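4.2 What stays on the counter

I went into this part of the study thinking the sink would be the story. Dirty dishes are what people complain about, after all, and they came up over and over in the 264 household diaries we kept. But once Shaimaa Bouazza and I sat down with the kitchen photos (306 of them, all taken in October), we kept drifting back to the counter beside it - and to the takeaway packaging in particular!

We ended up calling these things "lingerers". A lingerer is anything that could go straight in the bin or recycling but is still out on the bench. Cups and clamshells are the classic ones, and they tend to gather company: small boxes, packets, a stirrer, a balled-up tissue. Bednarek would call this plain clutter, but I think that misses how people sort as they go. An open container makes a handy little tray, so the small bits land in it, and then the whole lot counts as one job for later in our diarists' minds.

Figure 3 is a favourite of mine for this reason. The sponge is right there next to the container, so cleaning gear and rubbish share the same patch of counter. We coded it as "mixed", a label I come back to in 4.3.
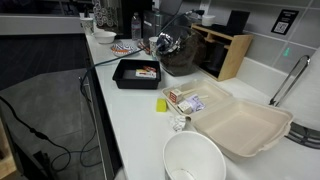
Figure 3. Lingerers on a white countertop: paper cup, open clamshell with small items in its base, yellow sponge and crumpled tissue.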